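The Wall Between the Kitchen and Everything Else

Fri 23 June

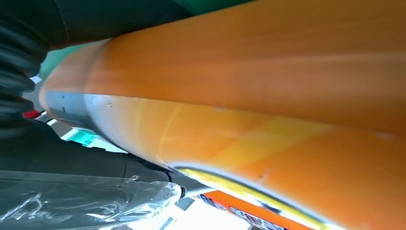
We have decided to take down a wall. To be more accurate, we decided this in May, and have since been standing on either side of it with cups of coffee, looking at it the way you look at a relative who has stayed too long. The house has 1,371 square feet according to the listing we bought it from, and I would like to know where they put them. The kitchen got very few. We have spent weeks collecting ideas for what the new room should feel like, and I have learned that I'm bad at this. The designer at Drasside asked me to bring in colors that "spoke to me," and the loudest thing I owned was orange, a big glossy cylinder of it, going peachy where the light ran down its length and finished at one end in brushed-looking silver gray. She held it up to the window for a while. Then she asked if I had considered oatmeal.

I should back up. The wall runs between the kitchen and what the listing called the family room, and it has a doorway in it exactly wide enough for one person carrying nothing. Every dinner we have ever hosted has involved somebody stepping backward with a casserole. When we moved in I said we'd live with it for a year and see. That was a sensible thing to say and I regret it, as we have now lived with it for a good many more than one.

The first firm we called was Sosto. They do additions, and I'd like to be fair to them, but I don't think they had ever met a house they didn't want to make longer. Their man walked through, nodded at the wall, went straight out the back door and started pacing off the yard. We told him we didn't need more house. We needed the house we had to stop being in its own way. He said he understood completely and sent over a drawing with a breakfast room sticking out the back, right where the plum tree is. It was a handsome breakfast room. I looked up what it would cost per breakfast and closed the laptop.

Drasside came next. They're smaller, they do mostly interiors, and they began by asking how we use the rooms, which threw me. How do we use the rooms? We come in through the side door, drop everything on the first flat surface and then complain about the flat surface. The designer wrote this down. She asked where we read the mail (standing), where we pay bills (the bed), and who cooks (we take turns, and we each believe the other one has the easier nights). By the end of it I felt I'd been to the doctor.

Then there was the matter of whether the wall was holding anything up. I had been knocking on it for weeks with a thoughtful expression and had come to the conclusion that it sounded like a wall. The engineer took less time over it. It is load-bearing, of course. There's going to be a beam, and two posts to carry the beam, and one of the posts wants to land in the only spot where a table makes any sense. We've been offered a choice between a deeper beam with the posts tucked into the side walls, or a shallower one with a post you could hang your coat on. I'm for the deeper beam. My husband is six foot three and would like to see it in writing how much deeper.

The estimate arrived in a folder. I'd been braced for the total and so it was the smaller lines that got me. Dust protection has its own line. So does "floor patch, allowance," and I've come to dread the word allowance, because it seems to mean a number somebody wrote down to be polite. When the wall comes out there will be a strip of bare subfloor where it stood, running right across the middle of our new open room like a state line. The old boards are an odd width. You can get them milled to match at Văduva, the lumber place out past the rail yard, and they've quoted us for 80 linear feet of the stuff, with a lead time of "after the holiday." I didn't ask which holiday. I should have.

Cabinets are another story and I'm trying to keep it short. We're keeping most of ours. They're ugly but they're square, and the designer says square is worth money. The ones on the doomed wall have to go somewhere, though, and the plan is to turn them into an island 63 inches long, with a new top and stools on the family room side. For hardware I've been sent the Fitell catalog, which has more drawer pulls in it than I'd have thought a planet needed. I got as far as the page of things that were all brass and all slightly different and had to go lie down.

We still haven't settled on the color. There are squares of oatmeal taped up all over the wall, the same wall we're paying to have removed, so I'm not sure what we think we're learning. One is called something like Quiet Grain. One is very nearly pink after dinner. I have asked, in what I thought was a reasonable tone, whether the inside of the pantry could be orange, where only people looking for crackers would ever have to deal with it, and I've been told it's under consideration.

The permit application went in this week. The woman at the counter said it could be quick or it could be not quick. Meanwhile we've started packing up the lower cabinets, and I've found three can openers and the instructions for a bread machine we gave away. If any of you have lived through one of these with a working microwave and no sink, I'd be glad to hear what you ate.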